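March 26, 2018
Prakash Warrier

Up at 6, no reason. Rain on the roof most of the night and I lay there doing sums about the hall. Got up, made tea, sat with the Netville minute books again before the kids were awake.

So the floor. Builder rang at breakfast - the joists on the east side are gone. Not soft, gone. He put a screwdriver through one up to the handle. Replacing that side only will be 650 more than he said in February, and he wants an answer before Easter or he goes to the Undport job and we don't see him till winter. Said yes. Will tell the others tonight and cop it. Mum would have said get three quotes. We did get three quotes, the other two never rang back.

Drove out mid morning to look for myself. Road still closed at the creek so the long way, past the old Nambiar orchard. Trees all pulled on the bottom paddock now, just the heaps waiting to be burnt. The packing shed is still up and somebody has put a new padlock on it. I used to be sick on windfall plums behind that shed every January.

Hall smells like a wet dog. They've lifted the boards from the stage to the second window and stacked them along the wall with chalk numbers on, good lad whoever did that. Found under the boards: hairpins, a great many bottle tops, a child's shoe, a ticket stub from a dance with the corner chewed off. And a bit of newspaper packed under a stump for levelling, 1902 on it, mostly sheep prices and an ad for a tonic. Date is clear as anything. So the place was standing, or going up, by then at least - or else some bloke used an old paper years later. Can't prove it either way. Have put it flat between two sheets of blotting paper in the atlas.

I want it to be 1902. Trying not to want it too much. The minute books start later and the first page talks about the hall as if everyone already knows it, "the usual hall", no help at all. Should ring the lady at Flosavthorpe who has the church papers, have been saying so for weeks. Will do it tommorow. Write it on hand. Wrote it on hand.

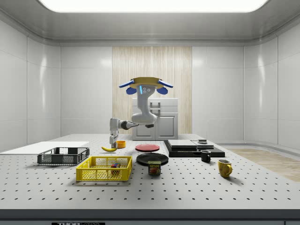
Ate lunch in the ute with the heater on. Cheese and pickle, thermos tea that tasted of last week's soup. Read a bit more of the minutes while it bucketed down. They argued for two whole years about a piano. Who was to tune it, who was to sit on the key, whether the football club could have it pushed outside for the picnic. Then one line, "piano sold", and never mentioned again. Sold to who? For what? Drives me mad. It's like that all the way through. A page and a half on teaspoons and then a bloke who has been secretary for years just stops being in it, different handwriting next month, not a word.

Counted up what we've got left in the account after the builder and it's enough for the floor and the paint, if we paint it ourselves. Not the stove. The stove can wait, we have had the urn this long. The lights worry me more. The switch by the side door gave a little crackle when I turned it off and I did the rest of the looking round by torch.

Home the long way again. Stopped at the servo for milk, forgot the milk, bought a pie. Back for the milk after tea in the end.

Kids wild all arvo from being stuck inside. Built a cubby out of every cushion in the house, then a fight over who was allowed in the cubby, then tears, then toast. The little one has a reader about a goat and knows it by heart, so she turns the pages at the wrong time and keeps going regardless. Her teacher says that's normal. The big one needs new footy boots, the toes are out of the old ones and the season's not even properly started.

Rang round tonight about the 650. Better than I thought. One grumble, one long silence, then "well you've said yes now". Fair enough. Somebody suggested a raffle, somebody always suggests a raffle, and we've still got 54 tickets unsold from the last one in my kitchen drawer. Different prize, so can't even use them up. Someone else wanted a bush dance once the boards are back down, which I like a lot better. Would need a band. Would need the lights fixed first. Said I'd ask about both, why do I say these things.

Looked at the shoe again after they'd gone to bed. Brought it home in a bread bag, didn't like leaving it there. Left foot, tiny, buckle still on. Leather gone like cardboard. Somebody walked that kid home with one shoe on, or carried them, and I suppose copped an earful over it. There was a loose board near the stage even when I was small, we used to post things down it. Lollipop sticks mostly. Never a shoe that I know of. Half expected to find my own marble, the green one, but they haven't got that far along yet.

Knee is bad from crawling about. Heat pack on it now. Still raining, gutter over the back door is overflowing again and I am not going out there in my pyjamas.

For tommorow - Flosavthorpe. Sparky. Boots. Ring builder re whether the old boards can go back down in the same order or if he's going to sand them first, because the chalk will come off and then we're stuffed. Bins out.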